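Skunditz peg table - your questions, answered

I get a lot of the same emails about this project, so I finally sat down one afternoon and put the answers in one place. If yours isn't covered, write to me and I'll add it.

What are you trying to do?
Teach a small arm to handle little parts by showing it lots of examples. I drive the arm, the computer records what the camera sees and how the joints move, and later a model learns from all of it. One recorded run is what I call an episode.

How many episodes do you have?
2458 as of April. Sihan Su drove more than 100 of those and she's much smoother at it than I am, which you can tell right away when you play them back.

Do I need that many to get started?
No! For one simple task I'd record 50 good ones, train, and see where it gets stuck. Then record more of whatever it got stuck on. I wasted weeks doing it the other way around.

Why pegs?
They're small, they're cheap, and they roll off in annoying directions. I like red ones on a tan board with a white wall behind, so the colors are easy to tell apart. I also put in a bigger piece with a different shape, like a green T, so the model doesn't decide that everything in life is a red cylinder.
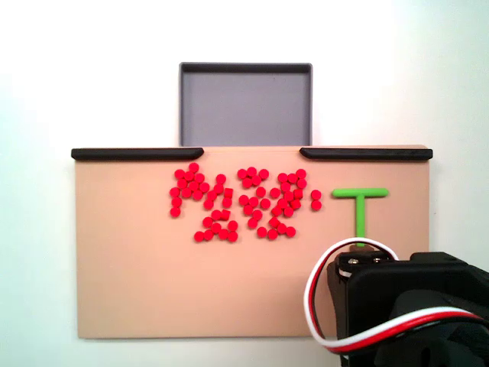

I also change the layout between episodes. If the pegs always start in the same pile, the model just learns the pile - ask me how I know. Some layouts look like letters or numbers, some are a mess, and I leave plenty of bare board for moving things into.

Does it matter if the gripper blocks the view?
A bit. It's going to cover part of the board sooner or later, and the model has to live with that, so I keep those episodes. What I do check is the servo cable. Leave enough slack for the full reach, then move the arm slowly through every corner before you hit record.

Do you keep the bad runs?
Fumbles that I recover from, yes. They're some of the most useful ones. If I bump the table or forget what I was doing, I delete it.

How long is a session?
I do 12 episodes, then get up and walk around. When I'm tired I start jerking the controls and it all ends up in the data.

Can I use your recordings?
Sure, for hobby or classroom stuff. Deming Ye looks after the shared folder, so ask him for access and tell him which arm you have. The file layout is explained in the Derkomier notes, in the section on naming.

Will this work with a different arm?
The recording part should. The joint settings won't, so you'll need to redo those before your first episode.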